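Sunday, textile bench

Soiling trial, third go. Same cotton as before (the Stidard bolt, what's left of it), cut into 80 swatches, edges pinked. Should have cut more. Two lost already to me cutting on the bias by mistake.

Soil mix: cooking oil, cocoa, a bit of carbon, same recipe as May. Let it sit overnight on the rack. The cocoa clumps if the oil goes in first – add oil LAST. I wrote this down in May too and then didn't read it.

Water is the thing I keep going back and forth on. Larnitville tap is hard and it moves around from week to week. Strip test this morning was higher than the last one. Either we make up our own hard water from salts or we accept the scatter. I'd rather make it up. Needs a bigger carboy than the one under the sink.

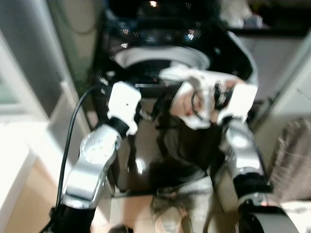
Detergents, two this round: Fledine powder and the Pereyra liquid. Weighed the powder into paper cups, the liquid by syringe. Liquid strings off the tip and you lose a drop every time, so weigh the syringe before and after, dont trust the markings.

Ballast load next. Old pillowcases, dried and weighed dry, 1303 g on the big scale. Wanted something rounder but not going to cut up a pillowcase for it. Write the number on the bag so the next person doesn't add a towel to "top it up".

Swatches get stitched to the ballast at one corner only. Pins left rust marks last time and the reader picks those up as stain. Used white thread, long stitches, easy to snip.

Reader: warm up 20 minutes, then the white tile, then the gray tile, then go. Gray tile came up low on the first pass. Wiped it, fine on the second. Probably a thumbprint.

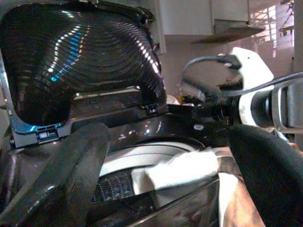 Before readings all in the spreadsheet, tab "may repeat 3" (name is wrong, will fix). Four readings per swatch, rotate a quarter turn each time. The weave matters more than I thought – turning the swatch shifts the number even on clean cloth. So no more single readings, ever, and I'd treat the first batch of results as rough.

Spin speed: set everything to 800 and leave it there. Last round was a mix and I can't tell now which was which. My fault, no note.

Drying flat on mesh, out of the sun, face up. Not the line. The line stretches them and then they don't sit square under the reader.

To do
- salts for the made up water, check what's left on the top shelf
- relabel the oil bottle, the ink came off
- more thread
- ask about a second bolt from Stidard, same lot if they stll have it
- look again at swatch 20, the stain runs right off one edge, maybe drop it
- fix tab name

Stopping here for today. Plain water blanks go first next time, then powder, then liquid.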